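2018-08-26, teardown cell notebook, Plivine refurb shop

Second week with the arm on the desktop line and I finally have a minute to write something longer than "gripper slipped again." We're still on the Hekmont job, 656 towers, all the same model, which is the only reason any of this is worth trying. Same case, same drive cage, same blue caddy every time. If they'd sent us their usual mixed pallet I'd be back on the screwdriver!

What I do now in a shift: side panel off, tower on its side on the slats, square it up, check the fixture tray is seated, hit go. Then I stand at the next bench and do the fiddly stuff (stickers, asset tags, the paperwork for Gunawardena) with one ear on the arm. I used to do 40 towers a shift by hand and go home with wrecked thumbs from the caddy latches. Thumbs are great now. My back is the same, because guess who still lifts the towers.
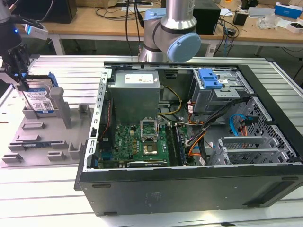
I moved the tray closer on the left side yesterday so I don't have to lean over the chassis to get at the drives. Small thing but I like it. The tall post is a pain for my sleeve, though, and I want to ask Brarnico if they can print the next one with it a bit shorter, or rounded on top. Somebody on nights put foam tape on theirs and it fell into a case, so please don't do that.

Stuff that's different for us, good and bad, in no order:

- Quieter. No power driver going all day, so people talk more.
- I'm always half watching. It's a different kind of tired, more eyes than hands, and I notice it mostly after lunch.
- The new folks aren't learning the insides of a machine the way we did. I'd like everyone to do at least 17 by hand before they run the cell. I put that on the whiteboard and it got erased, so I'm putting it here.
- Drives are the nervous part. With the caddy still on there's something decent to grab, and I'd much sooner see it held by the plastic than by the drive itself.

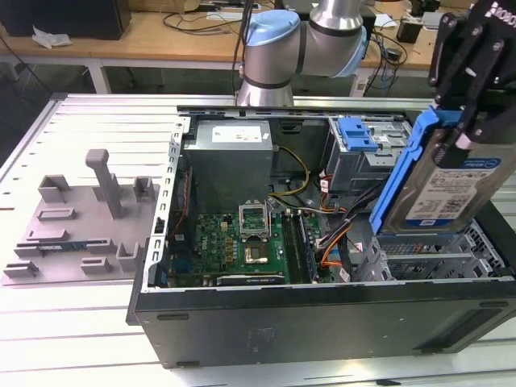
Cables

Still my job, and I think it will be for a long time. Every tower has the wires lying a little differently and the light blue SATA ones love to curl right up where you don't want them. I tuck what I can before I start a run. On the handover sheet it says "cables clear" with one checkbox, and day shift and night shift clearly mean different things by it (nights: sorry, but you do). I'd like to write down what clear means, with a drawing.

Also the desk behind the cell is a dumping ground again. Boxes, plastic bags, black cables hanging off the edge. I know, half of it is mine. 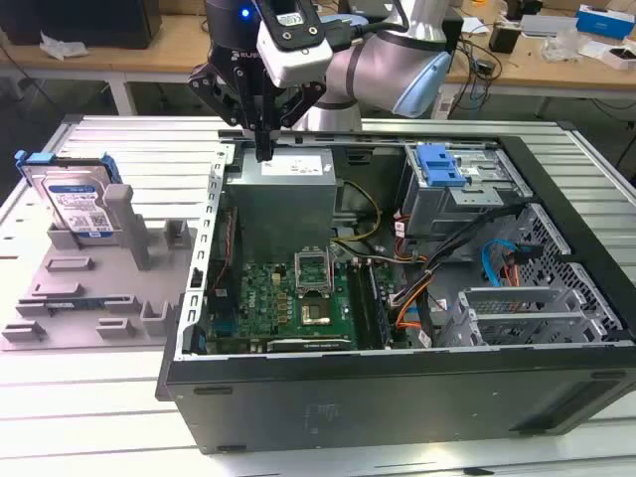 To do before the next run

Re-check the resting height over the power supply, I want more room there. Ask Gunawardena if the rate target is still 100 a shift, because nearly everybody has heard a different number. Find out if we keep the cell when Hekmont ends in December or if it goes to the laptop side. If it goes I'd kind of miss it. Get more label rolls.

3 comments | 5 shares

Related entries
Caddy latches: which way is open
Label printer jams, again
Fixture tray, first fit
Handover sheet, please fill in the whole thing

Plivine refurb shop notebook. Questions: ask at the teardown bench. Back to top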